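About Entwistle

Welcome, and thank you for stopping by! Entwistle is a small evening school for people who want to learn to sew, mend and alter their own clothes, and we have been at it for 17 years now. It began when our founder, Shirley Lockwood, offered to show a few neighbors how to take up a hem, and the neighbors kept coming back (and bringing their sisters, and then their sisters' coats).

These days we teach in two rooms above the old Perkis shoe store. Classes are kept to seven people, which means you never wait long for help with a stubborn zipper, and everybody gets a proper turn at the pressing table. Beginners start with buttons and straight seams. After that you can go on to pants, lined jackets or the quilting group, which is friendly, loud and nearly always full.

We lend out machines, thread and good shears, so all you need to bring is something that wants fixing. Our pattern library holds around 300 patterns, many of them handed down by former students, and you are welcome to borrow one over a weekend. The next beginners' course opens in May, and we would love to see you there. 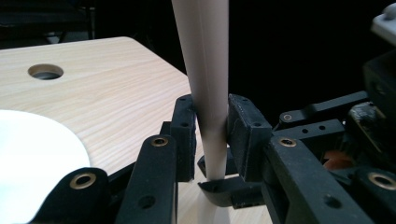
Find Us

Use the side door on the alley and come up the stairs. Ring twice, please, as the machines are noisy!

2 comments

Dot: Took the hem class and have now done every curtain in the house. Thank you Shirley!

marlene_k: Is there parking in the evening?

Share (78)

© Entwistle | Contact us | Back to top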